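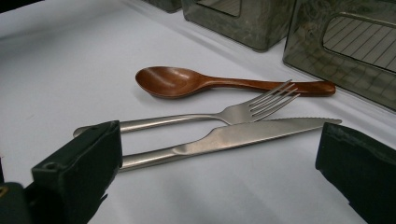

Eating Together in the Shared Kitchen: A Study of Meal Habits in One Student Residence

Group 15
Jirayu Khunthong, Sunee Panyasiri, Dirceu Frota
Supervisor: Thanakorn Boonyarit
Submitted 12/09/2023

1. Introduction

When students move away from their family, many parts of daily life change, and one of them is the meal. At home the hour of dinner is usually decided by somebody else. In a residence each person decides alone when to eat, what to eat and with whom. Our group wanted to know what happens to the habit of eating together in this situation.

We chose the Pirnthorpe residence because two of us live there and we could ask permission easily. The building has four floors, and each floor has one kitchen with a long table. The students come from many countries, and the kitchens are used from early morning until late at night.

Our main question was: how often do residents of Pirnthorpe share a meal with other residents, and what makes it easier or more difficult? We also had a smaller question, which came from Sunee. She wanted to know if people change their table manners when they eat with persons from another country.

2. Background

In the course we read several texts about the meal as a social event. Most of them speak about families, and only a few speak about young adults who live with strangers. We found this a little surprising, because a shared kitchen is a very common thing in student life.

An older text in our reading list says that eating together needs three agreements: the time, the food and the way of paying. We used this idea to prepare our questions. During the work we found that a fourth agreement is also important in a residence, and this is who washes the dishes afterward. We come back to it in part 4.

3. Method

We used a questionnaire and interviews. The questionnaire had two pages and was put under the doors in July, when the summer term was still going on. We received 58 answers. Eight of them could not be used, as the second page was empty, so the results are based on 50 questionnaires.

After this we did nine interviews. Each was done by two members of the group, one for asking and one for writing. We did not record the voice. Some residents told us they would feel shy with a recorder on the table, and we decided to write notes for all the interviews in the same way. The quotations in this report are therefore from our notes and can be a little different from the exact words.

The interviews were in English, Thai or Portuguese. Dirceu translated the Portuguese ones and Jirayu and Sunee translated the Thai ones. For some words we had long discussions. For example, one student used a Thai expression for eating "to be polite", when you are already full but the host is looking at you. We could not find one English word for it.

4. Results

4.1 How often

Of the 50 residents, 15 said they eat with another resident on most days. The biggest part of the others said once or twice in a week, usually on Sunday. A small number said never, and when we asked about the reason, the most common answer was the timetable. Evening laboratory classes finish late, and then the kitchen is either empty or occupied by people who are already cleaning.

4.2 Food and money

Residents who share meals often have a simple system. On the second floor there is a tin box where everybody puts money for rice, oil, onions and eggs. On the third floor they tried the same, but it stopped after one month because of a disagreement about expensive cheese. In the interviews people talked about this cheese with a lot of feeling, even those who did not eat it.

A different system is that one person cooks and the others bring fruit or drinks. Residents from larger families seemed to prefer this one. We cannot prove it with our small numbers.

4.3 Ways of eating

Here the answers were very rich. Jirayu grew up with the fork in the left hand and the spoon in the right hand, where the fork only pushes the food and does not go to the mouth. Many Thai residents told us the same. Dirceu and the other Brazilian residents use the knife and fork for almost everything, including pizza, and were surprised that other people take it with the hand. Two residents from the south of India eat rice with the hand at home, but said that in the first weeks at Pirnthorpe they used a spoon because they did not know how others would react. One of them changed back after her neighbor asked to learn how to do it.

We asked also about small rules. Can you begin before everybody is sitting? Can you leave food on the plate? On the second question there was no agreement at all. For some residents the clean plate is a thank you to the cook, and for others it means that the cook did not give enough.

For comparison, Jirayu interviewed his grandfather, Somkiat Khunthong, by telephone. He grew up in a village house where the family ate on a mat on the floor, and all dishes were placed in the middle. He said that the oldest person took the first spoonful, and the children learned to wait by watching. He finds it strange that students cook four separate dinners in one kitchen at the same hour.

4.4 Washing the dishes

This was not in our questionnaire, but seven of the nine persons interviewed started to talk about it without being asked. Dirty pans are the most common reason for stopping a shared meal group. On the floor with the best results, the fourth, there is a paper list on the wall and the person who cooked does not wash.

5. Problems with our work

The answers came from residents who were present in July, and part of the building had already gone home. Residents who never use the kitchen perhaps did not want to fill in a questionnaire about it. Also, two members of the group live on the second floor, and their neighbors may have given kinder answers.

At the beginning we planned to observe real dinners. We did it one time in room 707 of the Wattanapong building, where Sunee has friends, but people were talking to us more than to each other and we did not use these notes.

6. Discussion

Our results suggest that residents want to eat together more often than they do. Time is the biggest obstacle. Money and dishes are smaller obstacles, but they cause stronger feelings. Differences in table manners did not stop anybody from sharing a meal, as far as we could see. More often they gave people something to talk about in the first weeks.

We would suggest to the residence one fixed evening each week for each kitchen, and a washing list on every floor. If another group continues this work, it would be good to start in the first month of the school year and to ask the same residents again later. The questionnaire and the translated interview notes can be requested from our supervisor.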